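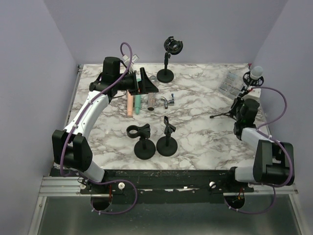
**Ticket 749: Table stand leans forward, thump on every recording**

**Opened by:** Uldis Vanags
**Opened:** Tuesday, March 12, 2024
**Gear:** Wimholm table stand (round weighted base), Šimkus circular shock mount, Nullunex microphone
**Status:** Solved, one small thing left open

### First report

Hi Clustden support! First off, I love this stand. It takes up hardly any room at the back of the table, the black looks great against the marble pattern, and the base is so heavy I stopped worrying about knocking it over on day one. So please read this as coming from a fan.

Two problems:

1. With the microphone in the shock mount, the pole slowly leans forward at the joint. I set it straight, start talking, and by the end of a take I'm speaking to the top of the mic.
2. There is a low thump on the recording whenever anything touches the tabletop. Putting down a pencil does it. Isn't the shock mount supposed to catch that?

I've tightened the knob at the joint as far as my fingers will go. Same lean. The mic sounds wonderful in between thumps, by the way.

### Reply from Clustden

Thanks Uldis, and thanks for the kind words. Before we send parts, could you try a few things and write back with what you find?

- Take the microphone out of the mount and leave the stand alone overnight. Does the joint still move?
- Open the joint fully and look at the two faces that press together. There should be a thin rubber washer between them.
- Check that the mount is screwed all the way down onto the pole. If you used the thread adapter, check that too.
- Lift the stand and look under the base. The pad should lie flat all the way to the rim.

Please don't use pliers on the knob. The thread inside is brass and strips easily.

### Update 1

Good news, this is getting interesting!

Left overnight with no mic: no movement at all. I put a strip of tape on the wall behind it, level with the top of the mount, and it was still level in the morning. With the mic back in, it dropped 5 mm in 21 minutes. (I timed it. I also made tea.)

Opened the joint. The washer is there but it was shiny, and when I rubbed it with my thumb it felt slick. I had wiped the whole stand down with furniture spray when I cleaned the table. Could that be it? I'm almost hoping so because it would be such an easy fix.

Haven't looked under the base yet.

### Reply from Clustden

That could very well be it! Furniture spray leaves a film, and the joint only holds by friction. Wash the washer in warm water with a drop of dish soap, rinse it, let it dry completely, and wipe both joint faces with a dry cloth. Put it back with the flat side toward the knob.

While you're at it, try the mount with the mic seated lower. If the heavy end sticks out the front, the joint has to work much harder.

### Update 2

Washed, dried, back together. I also moved the mic down in the mount so it balances when I rest the mount on one finger. What a difference! The knob now bites with half a turn to go, and the tape mark hasn't moved through a full evening of recording.

The thump is better but still there. Looked under the base this time and found a crumb of dried glue stuck to the pad near the rim. With that under it, the stand was rocking a hair on the hard tabletop. Scraped it off with a fingernail.

Tests after that, same gain setting each time:

- Pencil put down near the base: faint tick, no thump
- Knuckle tap on the front edge of the table: soft thump, much lower than before
- Sliding a mug across: can't hear it unless I turn the headphones way up
- Elbow bump: still a thump, though that one's fair

Then I put a folded felt placemat under the base and the knuckle tap all but vanished. I'm so pleased with this. I rerecorded two intros just for the fun of it.

### Reply from Clustden

Great testing! A shock mount handles small vibrations coming up the pole, but a solid bump on a hard top will always get through to some degree. Felt or a dense foam pad under the base is what we'd suggest too. Keep it a little wider than the base so the rim doesn't hang over.

We'll mail you a spare washer and a new base pad, no charge. Keep the old washer if it's holding.

### Update 3

Spare parts arrived, thank you! The old washer is still doing fine, so the new one is taped inside the lid of the mic case. New base pad is on.

One open question for whenever you have a moment: one of the clips on the shock mount is stiffer than the others and I have to push it with my thumbnail. It holds the mic perfectly well. Is it safe to flex it a bit, or should I leave it alone?

### Reply from Clustden

Leave it alone for now and it should ease up with use. If it turns white at the bend or starts to crack, reply to this ticket and we'll replace the mount.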